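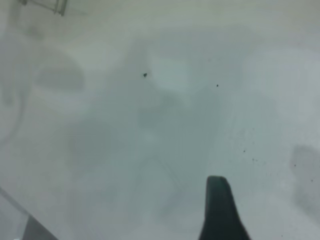 # Vuvach 腕部相机夹爪套件试用评审会会议纪要

时间：四月，下午两点 
地点：二楼小会议室 
主持：沈克勤 
出席：沈克勤、Ryan Whitlock（Jarkdale 技术支持，线上）、吕文漪、邵平、覃海燕、顾立 
缺席：仓储组因盘点未派人，意见由邵平代交 
记录：顾立

## 一、上次会议遗留事项

1. 试用协议已由双方盖章，试用期 14 天，从套件上电验收次日算起。协议原件存行政，扫描件在共享盘“采购评审”目录。
2. 上次提出的转接法兰问题已解决。Jarkdale 补寄了一片转接板，孔位与现有机械臂末端一致，螺钉长度偏长，邵平换用了库存短螺钉。Ryan Whitlock 表示知悉，会把正确的螺钉规格写进装箱单。
3. Matheson 的对比报价仍未收到完整版，目前只有一页概要，没有软件授权条款。覃海燕继续催。
4. 工作台围栏开口的改动已完成，安全员签过字。吕文漪提出开口处的警示贴颜色与现场其他贴纸不统一，同意下次补货时更换，不影响试用。

## 二、套件试用情况（邵平）

邵平汇报了到目前为止的使用情况。套件包括夹爪本体、两根可更换的手指、腕部小相机、线缆和一个接口盒。软件部分是 Dodis，装在现有工控机上，负责相机画面的记录和夹爪控制。

安装比预计顺利，从拆箱到第一次开合用了一个上午。耗时最多的是走线，相机线在第五、第六轴之间容易被拉紧，手腕转到极限位时接头受力。现在用两道魔术贴固定，留了余量，暂时没有再出现掉线。邵平认为魔术贴不适合长期使用，希望供应商提供正式的线夹。

Ryan Whitlock 回复：线夹有现成件，原本只随另一种长臂版本发货，可以免费补一套。他需要知道手腕外径，请邵平量好后发邮件。

夹持方面，目前试的都是桌面上的轻小物件。说明书标注的单件重量为至多 80 克，邵平没有做超重试验，也不打算在试用期内做。手指宽度对于平放在台面上的薄件偏大，接近角度稍有偏差就会先碰到台面。他的做法是把下降的最后一段放慢，由操作员看腕部画面决定何时合拢。

沈克勤问这样是否需要人一直盯着。邵平答：试用阶段是这样，程序里没有放自动判断。Dodis 提供自动判断的模块，但不在这次试用授权之内。

## 三、腕部画面质量（吕文漪）

吕文漪负责看画面是否够用。她的意见分三点。

第一，近距离清晰度。手指本身离镜头太近，轮廓略虚，这一点所有记录都一样，调焦也没有改善。如果把焦点拉到指尖，台面稍远处又会发软。她认为操作员看位置够用，拿来量尺寸不够用。

第二，台面反光。光亮浅色的台面在画面里会出现大片柔边的反光和影子，影子边界不清，容易和台面上的东西混淆。细小的黑点倒是能看出来，但从画面上分不清是碎屑、污渍还是台面自身的瑕点。她问相机有没有偏振片可选。

Ryan Whitlock 答：没有现成的偏振片，镜头前端没有螺纹。有客户自己粘过薄膜，公司不推荐，粘了之后保修条款仍然有效，但镜片划伤不在保修之内。他建议先换哑光台垫，再看是否需要动相机。

第三，色彩。画面整体偏冷，灰绿和灰蓝占多数，靠上方灯带一侧又略微偏暖。吕文漪认为这和白平衡设成自动有关，手腕一移动，颜色就跟着变。对于需要按颜色分拣的工件会有影响。

讨论中邵平提出，自动白平衡可以在 Dodis 的相机页里关掉，他没有关是因为换班时灯光不同，怕固定值更差。Ryan Whitlock 说固定值可以存成多组，按班次切换，软件手册附录里有步骤，但写得比较简略，他会后另发一份说明。

沈克勤决定：台垫先换哑光的，白平衡改为固定，同一组工件重新录一遍，下次会议对比新旧记录。相机不做任何改装。

## 四、细杆类工件

覃海燕代生产提出，后续最想用这套件处理的是金属细杆和线材弯成的小架子。这类件在台面上接触点很少，夹持时容易转，影子又细，操作员从腕部画面上判断高度比较吃力。

邵平试过几件，结论是能夹，姿态不稳定。夹在粗的一段较好，夹在细的一段会绕手指转动。他希望手指内侧能有一条浅槽。

Ryan Whitlock 说手指有两种内侧面，平面和带槽，我们这次收到的是平面的。带槽的可以单独购买，也可以提供三维文件由我方自行打印，但打印件的寿命和夹持力不作保证。吕文漪问深色以外有没有别的颜色，浅色工件配深色手指对比明显，深色工件放上去就看不出手指边缘。Ryan Whitlock 答目前只有深色，自行打印则不限。

会上对是否自行打印有不同意见。邵平认为打印快，一天内就能试。覃海燕担心打印材料掉屑，落到光面台面上又要多一道清洁。沈克勤的意见是先向 Jarkdale 借一副带槽手指，在试用期内完成对比，打印方案留作备用。Ryan Whitlock 同意借出，运费由 Jarkdale 承担去程，回程由我方承担。

## 五、费用与授权（覃海燕）

Jarkdale 提供两种方式：

| 项目 | 租用 | 购买 |
|---|---|---|
| 费用 | 每月 4000 元 | 另行报价，尚未含税 |
| Dodis 基础授权 | 包含 | 包含首年 |
| 自动判断模块 | 另购 | 另购 |
| 手指更换 | 磨损件免费 | 按副收费 |
| 现场服务 | 每季度一次 | 按次收费 |

覃海燕指出，租用合同草稿里写的是“正常磨损”，没有说明谁来判定。她要求改成有具体标准的条款，例如指尖圆角磨到什么程度算到寿命。Ryan Whitlock 说公司内部有一张对照卡，可以作为合同附件。覃海燕同意先看卡片再定。

另外，Dodis 的授权按工控机绑定，换机需要申请解绑，草稿中没有写处理时限。去年另一套软件换机时停了将近一周，这次要求写明工作日内处理。Ryan Whitlock 表示他不能代表法务答应，会带回去问。

关于 Matheson，概要里的价格低于 Jarkdale 的租用价，但是不含腕部相机。覃海燕认为目前不具备比较条件，建议等完整报价。邵平补充，Matheson 的夹爪他在别处见过，行程更大，手指也更厚，对平放薄件未必合适。吕文漪提醒纪要中不要把这句当结论，邵平同意，记为个人看法。

## 六、数据存放

Dodis 默认把腕部画面保存在本机，同时会提示开启云端备份。顾立说明，试用开始时已选择关闭备份，目前所有记录只在工控机和共享盘上。共享盘的空间够用，但文件名只有时间戳，查找不便。

吕文漪建议在文件名里加工件代号和台面代号。邵平说软件允许加前缀，但每次都要手输，容易漏。最后商定：每天开工前由当班操作员设一次前缀，换工件时再改，漏填的记录放进“待归类”文件夹，由顾立每周整理一次。

沈克勤问画面里会不会拍到人。邵平答，镜头向下工作时主要是台面，手腕抬起时有可能拍到围栏外。商定抬腕段不录，在程序的取放位各加一个录制开关点，由邵平改。

## 七、台面清洁与日常维护

现有做法是每班结束擦一次台面。吕文漪认为光面台面应改为每次换工件前擦，覃海燕认为太频繁，会挤占节拍。双方各让一步，改为每班中间加一次，用无尘布，不用酒精，原因是说明书提醒酒精会使手指表面发白。

手指检查由当班操作员目视，发现缺口或松动即停用并登记。登记表沿用现有刀具点检表的格式，加一栏“手指编号”。

仓储组的书面意见：备件如需入库，请提前给出物料编码，不接受临时编码。邵平负责申请。

## 八、决议

1. 试用继续，不缩短也不延长。
2. 更换哑光台垫，固定白平衡后重录对比。
3. 借用带槽手指一副，完成细杆类工件对比。
4. 自动判断模块暂不购买，待基础功能评审通过后另议。
5. 租用和购买暂不选定，等合同修改稿和 Matheson 完整报价。

## 九、待办

| 事项 | 负责人 | 时限 |
|---|---|---|
| 量手腕外径并发邮件 | 邵平 | 次日 |
| 寄出线夹和带槽手指 | Ryan Whitlock | 收到尺寸后 2 个工作日 |
| 白平衡分组设置说明 | Ryan Whitlock | 本周内 |
| 领用哑光台垫并更换 | 邵平 | 本周内 |
| 重录同一组工件 | 吕文漪、邵平 | 台垫更换后 |
| 磨损对照卡 | Ryan Whitlock | 下次会议前 |
| 修改租用合同意见稿 | 覃海燕 | 下次会议前 |
| 催 Matheson 完整报价 | 覃海燕 | 本周内 |
| 抬腕段停录 | 邵平 | 次日 |
| 备件物料编码 | 邵平 | 下次会议前 |
| “待归类”文件夹建立及整理 | 顾立 | 即日起 |

## 十、其他

Ryan Whitlock 询问能否在试用结束后引用我方的使用反馈。沈克勤答复须先经书面同意，画面记录一律不外传，文字反馈可以在评审结束后再谈。

吕文漪提出下次会议改到工作台旁边开，方便边看边讲。现场噪声较大，线上参会的人可能听不清，改为先在现场看二十分钟，再回会议室。

邵平提到工控机屏幕支架松动，与套件无关，已报修。

下次会议在试用期结束后召开，具体时间由顾立另行通知。会议于下午三点四十分结束。

抄送：生产、仓储、采购、Jarkdale（第五节价格比较部分及 Matheson 相关内容不外发，由覃海燕另行整理对外版本）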